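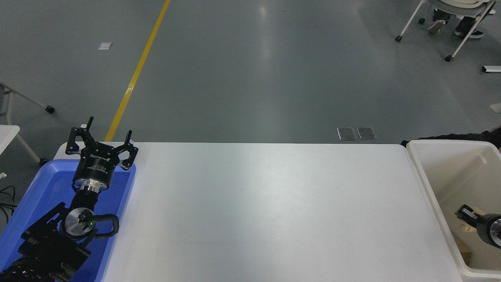
물품 정리실 운영 회의록

11월 13일 월요일 회의는 오후 2시에 시작하였다. 첫 안건은 정리실 작업대 사용 방식이다. 8월 회의에서 작업대 위에 물건을 쌓아 두지 않기로 하였고, 그 뒤의 이행 상태를 확인하였다. 흰색 작업대는 상판을 비우고 왼쪽에 파란 트레이, 오른쪽에 크림색 통을 두는 배치를 기준으로 삼기로 하였다. 통은 벽이 깊어 작은 물건이 바닥에 깔리면 찾기 어렵다는 의견이 있었다. 통에 넣는 높이는 절반까지로 하고, 넘치면 새 통을 꺼내 쓴다. 트레이에는 당일 분류할 것만 둔다.

2. 재고 현황
Vivisska 납품분을 포함하여 장부상 소형 물품은 1,800점이다. 지난주 실사에서 확인된 수량은 1,472점이고, 차이 328점 중 325점은 Drardale 창고로 옮긴 뒤 장부에 반영하지 않은 것으로 확인되었다. 나머지 3점은 다음 실사 때 다시 찾는다. 이동 전표는 옮긴 당일에 작성하기로 하였다. 전표 양식의 비고란이 좁다는 지적이 있어 한 줄 늘린다.

3. 골판지 처리
통 안에 골판지 조각이 섞여 들어가는 일이 계속되고 있다. 완충용으로 일부러 넣은 것인지 포장을 뜯다가 남은 것인지 구분이 되지 않는다. 완충재로 쓰는 골판지에는 앞으로 사인펜으로 동그라미를 표시하고, 표시가 없는 것은 보는 사람이 바로 폐지함에 넣는다. Ekora 쪽에서 오는 상자는 크기가 일정하므로 펴서 재사용한다.

4. 바닥
노란 선 바깥 통로에는 물건을 두지 않는다. 잠깐 내려놓는 것도 마찬가지이다. 바닥에 떨어진 종이는 발견한 사람이 줍되, 전표나 라벨일 수 있으므로 내용을 확인한 다음 버린다. 바닥 콘센트 덮개 위로 통이나 작업대 다리가 올라가지 않게 한다. 작업대를 옮길 때는 덮개가 닫혀 있는지 먼저 본다. 바닥 광택 작업을 연내에 한 번 더 하자는 제안은 비용을 알아본 뒤 정하기로 하고 보류하였다.

5. 통 추가 구매
Uniyal 제품과 현재 쓰는 통을 비교하였다. Uniyal 통은 뚜껑이 있어 쌓기 좋으나 테두리가 얇아 무거운 것을 들 때 손이 아프다는 의견이 많았다. 현재 쓰는 것과 같은 두꺼운 테두리의 통으로 2개를 주문한다. 색은 크림색으로 통일한다. 파란 트레이는 이번에 추가하지 않는다.

6. 기타
- 라벨 프린터 용지가 얼마 남지 않아 통과 함께 주문한다.
- 퇴근 전 작업대 상판을 마른 천으로 닦는다. 세제는 주 1회만 쓴다.
- 분류 기준표는 글자가 작다는 의견에 따라 크게 다시 출력하여 출입문 옆에 붙인다.
- 정리실 열쇠는 사용 후 사무실 열쇠함에 돌려놓는다.

보류 안건: 바닥 광택 작업 비용, Drardale 창고 선반 증설.
다음 회의 일정은 통이 입고된 뒤에 따로 공지한다.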